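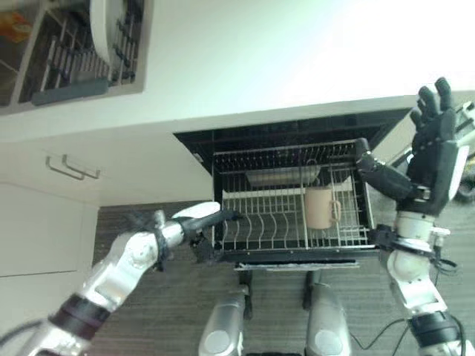 How does a kitchen task get handed from staff to the two-arm unit without anyone losing track of it?

Through the shift board. A task belongs to whoever has it open on the board, person or unit, and it stays with them until they close it or press Hand Over. The unit will not pick up a task that a member of staff has open.

Ticket: Duplicate and orphaned tasks after shift change
Site: Zellwood, staff kitchen
System: Tudov task scheduler, shift board on wall tablet
Opened by: Yamila Riquelme
Assigned to: Joonas Riihimäki
Priority: 2
Status: Closed, with follow-up

Original report (Y. Riquelme)

Since the September update the unit and the late team are doing the same jobs, or neither is doing them. Twice now the crockery has been put away by Graciela before her break and the unit has then opened the rack, found nothing to do and stood there with the task showing red. The other way round, paper goods were left because the board said the unit had them and the unit said staff had them. I have a late team who now check everything by walking to the kitchen, so we are not saving the time we were told we would save.

Please also look at the alert tone. It goes off in the corridor as well as the kitchen and people have started turning it down.

Reply 1 (J. Riihimäki)

Could you send me the following:

Board export for the last 20 shifts, both teams.
Whether staff press Hand Over or just walk away from the tablet at the end of a shift.
Whether anyone is still using the paper rota.

The scheduler logs I can pull from here. The paper rota matters more than it sounds, because the unit cannot read it.

Reply 2 (Y. Riquelme)

Export attached. Nobody presses Hand Over. It was not in the training sheet we were given, which stops at "log in and select your name". The paper rota is still on the back of the door. Melquiades fills it in and the older staff go by that one.

Reply 3 (J. Riihimäki)

Export received and compared with the scheduler log. There are two separate faults and one gap in the instructions.

Fault A. When a staff session times out, the board shows the task as free but the scheduler keeps the old owner. The timeout is set at 135 minutes. A task left open at the end of one shift is therefore shown as free to people and as taken to the unit. This accounts for the paper goods.

Fault B. A task done by hand without being opened on the board is still in the queue. The unit starts it at the planned time, checks the rack or shelf, finds the end state already met and raises "No work found" as an error. It should be closed as complete with a note. This accounts for the red crockery tasks.

Gap. The training sheet leaves out the Hand Over button. I have asked Nicanor Rivadeneira for the current sheet so that it can be corrected at source. Other sites will have the same version.

Steps taken so far:

1. Session timeout cut to 24 minutes at Zellwood only.
2. On timeout, ownership now released in both the board and the scheduler.
3. "No work found" changed from error to information. It no longer sounds the tone.
4. Corridor speaker removed from the alert group. Kitchen speaker left as it was.

Please run like this for a few shifts and tell me what is left. Do not restart the tablet during the test — the local log is cleared on restart and I will need it if the fault comes back.

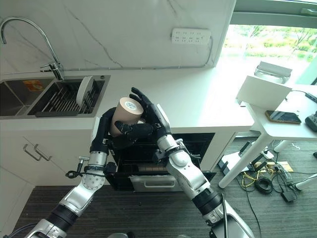 Reply 4 (Y. Riquelme)

Red tasks have stopped. The corridor is quiet. Paper goods were done each shift and the board agreed with what was on the shelf.

Two things remain. The shorter timeout logs people out in the middle of long jobs. Graciela Escobar was doing the full stock check and was logged out before the end of it, after which the board offered the rest to the unit. She got back to the tablet in time to stop it, but she should not have to keep one eye on a screen while she is counting.

The second is not a fault as such. Graciela used to decide the order of work in the kitchen and now the board decides it. Some of the order is poor. It puts the crockery before the worktops, so the worktops are still being wiped when people come in for their break. She would like to be able to change it. At present only a supervisor login can, and there is no supervisor on lates.

Reply 5 (G. Escobar, added by Y. Riquelme)

I don't mind the unit doing the rack. My shoulder is better for not reaching up to it. What I want is to be able to say "not now" to it when the kitchen is full. At the moment the only thing I can do is the stop button, and then I have to write a stop report, and that takes longer than the job. Also the board says "Operator 3" when it means me. Could it have names on it.

Reply 6 (J. Riihimäki)

Taking these in turn.

Timeout. A fixed value will be wrong for somebody. I have changed it so that each task type carries its own limit. Stock check and deep clean are back at the old setting. Everything else keeps the short one. Release on timeout stays in force for all of them.

Order of work. There is a role called Shift Lead in the scheduler which was never turned on at your site. It can move tasks within a shift but cannot delete them or change the plan for other days. I have given it to Graciela and to Melquiades Bermúdez. If you want it held by more people, send me the list.

"Not now". Shift Lead also has Defer. It holds a task until it is released by hand or until the end of the shift, whichever comes first. The unit finishes its current movement, puts down whatever it is holding and waits. No stop report is needed for Defer. The stop button is for safety only and still needs a report.

Names. "Operator 3" is the default when the display name is left blank. Filled in for all staff on the export. Please check the spelling.

Paper rota. I would ask that it comes down, or that it is printed from the board at the start of each shift. Two lists kept by hand will drift apart again whatever is changed in the scheduler.

Reply 7 (M. Bermúdez)

I have taken the rota down and am printing from the board. The print cuts off the last column on A4, so you cannot see who has the final task. Landscape makes no difference.

Reply 8 (J. Riihimäki)

Known problem with the print template. Choose "Compact" under Layout, then print in portrait. The notes field is dropped but the owner column will fit. A proper fix is logged with the board team under a separate ticket and I will link it here.

Reply 9 (N. Rivadeneira)

Training sheet revised. Hand Over is now step 4 and Defer has its own section. I have also added half a page on what the unit does when a task is taken from it, as this was the most common question from Goodwin when they moved to the same board. Old copies should be thrown away. The new one says Dec 15, 2025 in the footer.

Please note that the time for learning the board should be booked as training, not taken out of the break. This came up at Goodwin as well and is now written into the sheet.

Reply 10 (Y. Riquelme)

New sheet handed out to both teams. Defer used several times on lates with no trouble. Graciela has moved the worktops to the front of the list and they are finished before the break.

One remaining query. When a task is deferred to the end of the shift, does it go to the next team or drop off? Early staff came in to a deferred crockery task with no owner and were not sure whether to leave it.

Reply 11 (J. Riihimäki)

It carries over to the next shift as unowned. The unit will take it at its next free slot unless a person opens it first. Early staff can leave it alone. I agree that the board does not make this clear — the label just says "Deferred" for both cases. Change request raised to show "Deferred, carried over" instead.

Closing this ticket. Follow-up items:

Print template, with board team.
Label for carried-over tasks, with board team.
Same timeout fix to be applied at Zusesia, where the old setting is still live.
Shift Lead role to be on by default for new sites. Under review, no date yet.

If a task shows free on the board and the unit still refuses it, open a new ticket and quote this one. Include the task number and leave the tablet running.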